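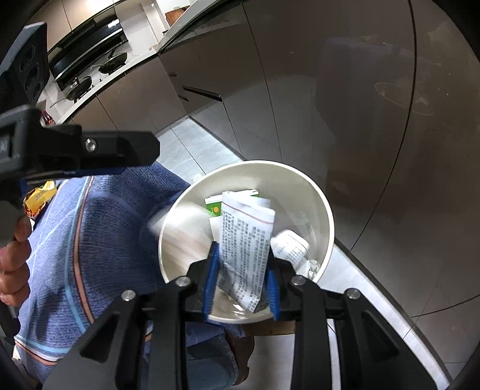
4. Setting up shift and incident entry

Home Guides Downloads Contact
Search this guide... Go

Filed under: Flindar Desk > Patrol setup > Night shift

Read section 3 first if the terminal is new. If you're on the old Fung terminals skip steps 2 and 3, they don't have the dock.

Before you start: login card, unit number, the shift code from the board. Supervisor PIN if you're adding a second desk.

4.1 Start the desk

1. Power on. Wait for the green bar. Takes a while on the Durnden machines, leave it alone.
2. Seat the radio in the dock until it clicks.
3. Press LINK. Screen says LINKED plus your unit number. If it says another unit's number, pull the radio and redo step 2.
4. Card in, then shift code. Code goes in without the dash.
5. Check the clock top right against the wall clock. Off by more than a minute, go to Settings > Time > Pull from server.

NOTE: Do not set the time by hand. Hand-set times get a flag on every report until end of shift and records will call you.

4.2 Open an incident

1. F2, or New on the touch screen.
2. Pick call type. Shots heard and person shot are two seperate types. Pick what the caller said. You can change it later and the first one stays in the log.
3. Location. Block number plus street is fine. Cross street if you have it. For highways use the mile marker box.
4. Time of call fills in by itself. Time of arrival doesn't, the unit has to press ON SCENE or you enter it.
5. Narrative. Short. Who called, what they heard or saw, which way anyone went.
6. Save. You get a number, like 24-1052. Read it back to the unit.

CAUTION: Closing the window without Save drops the narrative. No draft copy.

Vehicle fields are at the bottom, scroll down. Color, make, plate, direction. Unknown plate = leave blank, don't type UNK, the search picks it up as a real plate and you get every UNK in the county.

4.3 Add a person to the incident

1. Open the incident, tab 3.
2. Choose role: caller, witness, victim, other. No "suspect" role at the desk, that is added by the investigating unit.
3. Name and date of birth if known. If not known tick Unidentified and put a one-line description.
4. If the person went to a hospital, enter which one and the time they left the scene.
5. Save again. Yes, separately.

NOTE: Anything entered for a minor is hidden from the press summary automaticly. Check it anyway under Preview.

4.4 Press summary

The morning summary builds itself from incidents marked Releasable. Default is off.

1. Supervisor opens the incident and ticks Releasable.
2. Read the preview all the way through. Names out, exact house numbers out.
3. Press Queue. Summary goes at the next send time.
4. To pull one back, Queue > Hold. Only works before it sends. After that you have to issue a correction, see section 7.

Limit is 20 incidents per summary. Over that it splits into two and the second one goes an hour later.

4.5 Error codes

13: no link to the radio. Reseat, press LINK.
331: incident locked by another desk. Wait, or ask them to close it. Don't force the lock unless a supervisor is standing there.
Blank screen after card in: card is expired. Front office.

4.6 End of shift

1. Close or hand over every open incident. Hand over = F9, pick the incoming desk.
2. Print the open list, both desks initial it.
3. Card out, radio out of the dock.
4. Leave the terminal on.

Lernero add-on users: the evidence tab only shows up after a restart. Setup for that is in section 5, the March version of section 5 is out of date, get the new one from Downloads.

Section revised 2024-08-24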